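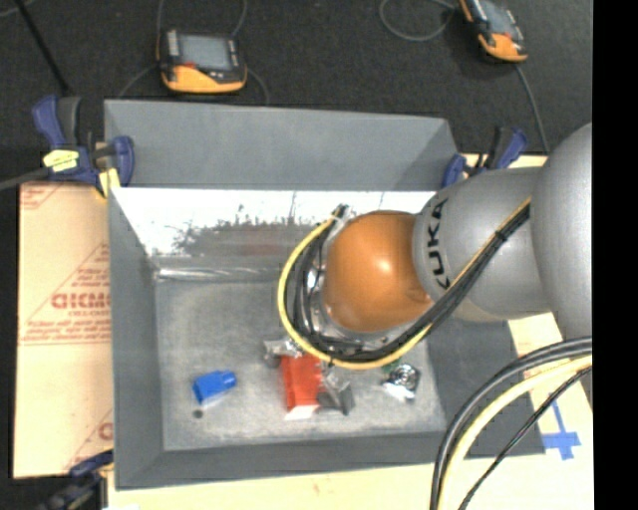
The arm over the bin, mid-afternoon, with a handful of small things waiting on the floor of it.

I have been meaning to write about the bin for weeks, and every time I sit down to do it we go and collect some more and I want to wait until I've looked at the new ones. So this is me not waiting. We have almost 700 good picks saved now and I'm so pleased I could print them out and wallpaper the kitchen.

Quick catch-up for those of you who only come for the bread posts (hello, the rye is doing fine). At work we're trying to get the arm to learn how to pick odd little parts out of a metal bin without anyone writing down rules for each part. You feed it examples. Someone guides the arm through a pick, the computer stores what the camera saw and how the arm moved, and after enough of those the model starts to have a go by itself. The whole thing is called Muton, which Necati Gökçe came up with and won't explain.

What surprised me is how much of the job is the bin itself. I came in thinking it would be all software, and my first fortnight went on clamps! The bin used to creep. You'd never notice it from one pick to the next, a millimetre here and there, but by the end of an afternoon the first example and the last one were talking about different places. Now it's clamped down, you can lean on it, and I haven't thought about it since. If you're setting up anything like this, go and buy better clamps than you think you need.

Then there's shine. The inside of the bin is scuffed grey, and under our lights the part near the back wall goes properly white, with little dark flecks in it. I wanted to paint the lot matt black. Borislav Ionescu talked me out of it, and I'm glad he did, as the bins at Yaman (they're the people who'd like to use this one day) are every bit as scratched and glary as ours. If the model only ever sees a nice clean floor it will fall to bits on its first morning out. So the glare stays in. We do put a shiny part into the bright patch on purpose now and then, and I enjoy those ones the most, even though I'm worse at them.

A session goes like this. I tip in a few parts, never the same mix twice running, and give them a push so they don't lie in a tidy row. Borislav or I take the arm in. It's a KUKA, big and grey with an orange cap at the wrist, and it still feels a bit absurd to be lowering all of that towards something the size of a lipstick. You come down slowly, line up, close, lift, hold it for a moment, and drive out. Then you press keep or bin it (yes, we have a button called "bin it", and yes, it causes confusion). A good run is 40 picks before lunch. My best ever is more than that but two of them were the same blue piece from nearly the same spot, so Necati made me throw one out.

He was right, annoyingly. For the first 200 or so I was chasing the number, and I'd got into the habit of going for whatever was easiest to reach, out in the open and away from the walls. When we trained on that batch the model was lovely in the middle of the floor and hopeless in the corners. It would swoop down beautifully and then sort of hover, as if it had walked into a room and forgotten why. We hadn't shown it any corners! So now I keep a bit of paper by the keyboard with the bin drawn on it as a grid of 12 squares, and I put a pencil tick wherever a pick started. The squares along the back wall are still looking thin. That's Thursday's job.

The other thing I've changed my mind about is mistakes. I used to delete every wobble. If I came in crooked and had to back off and try again, out it went, because I was embarrassed for the arm (and for me). But a crooked start that you rescue is a really useful thing to have in the pile. The model is going to come in crooked too, and if all it's ever seen is me being perfect it has no idea how to get back. So we keep the rescues, and tag them, and I've stopped minding that there's a folder with my name on it called "second tries". It's quite a large folder.

Cables, since a couple of you asked after the last post. They loop round the outside of the wrist, a fat black bundle and a yellow one that sweeps out wider, and I'm always watching them. You have to leave enough slack for the wrist to turn and not so much that it hangs over the very thing you're trying to look at. I moved one cable tie three times last month. Each time I moved it the view changed a tiny bit, so each time I wrote it down in the log. Borislav says my log reads like a diary. I've decided to be flattered.

Does it work yet? Sometimes! On parts it has met before, lying flat, it's getting to be something you can stand and watch with a cup of tea. Anything standing on its end is harder, and two parts leaning against each other still get the hover. The tests at the end of the day are the bit I'd do for free. We all go quiet when it starts down, and there's a cheer if it comes up with something, which the people at the Nerkberg desk next door have been very patient about.

Next up is more corners, more leaning parts, and a try with the blinds open so that we get some proper daylight in the examples. Necati wants to swap some of the small parts for longer ones too, and I'm half dreading that, as they'll bridge across from wall to floor and I can't yet see how I'd pick them up with my own fingers. I'll put the grid up here when it's filled in. If anyone reading has done this sort of collecting with shiny parts, please tell me how you lit it, I have a whole page of questions.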